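I have been meaning to write a little thread about the Tandlow library and its magazine room, so put the kettle on, because I do tend to go on once I get started.

I first went in one wet July to get out of the rain and came out two hours later with a head full of other people's gardens. They have 2,272 back numbers up there, all in grey boxes, and you can simply ask for one and sit down with it!

My favourite by a mile is Yimyam, the old cookery quarterly. The recipes are lovely, but it's the letters I go back for. One reader wrote in to argue over suet, another answered her, and they kept it up for years – I was quite sad when it stopped.

Then there is Grorkidon, which was meant to be about model boats and drifted, bless it, into tide tables, knots and how to dry a wool jumper. I copied out the jumper page and I have used it ever since.

If you go, take a pencil (no pens up there) and a cardigan, even in summer. The window seat gets the best light before lunch. They'll photocopy a page for you at the desk downstairs if you ask nicely.

I had only ever looked at the old things, but the newer shelf has Stelteck on it now, the gadget monthly, and I ended up reading a whole issue over my sandwich.

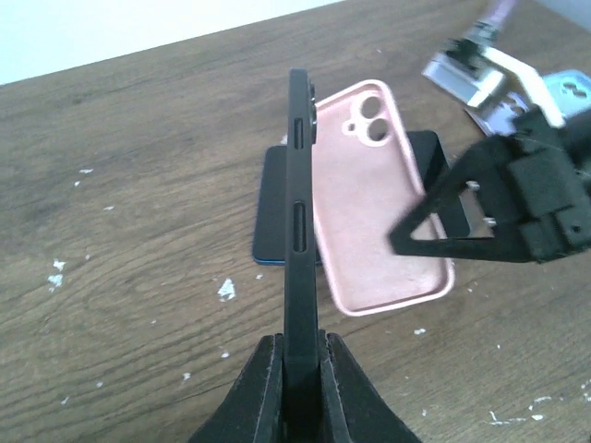

A black phone seen side on, with those long slots down the edge that look to be for the buttons. I've never given the side of a phone a moment's thought, and I read every word of the article on cases, then went back for the crossword.

Anyway, the room is up the back stairs, second door, and the spring numbers of Yimyam are in the box nearest the radiator. Start with the suet letters and do tell me whose side you're on.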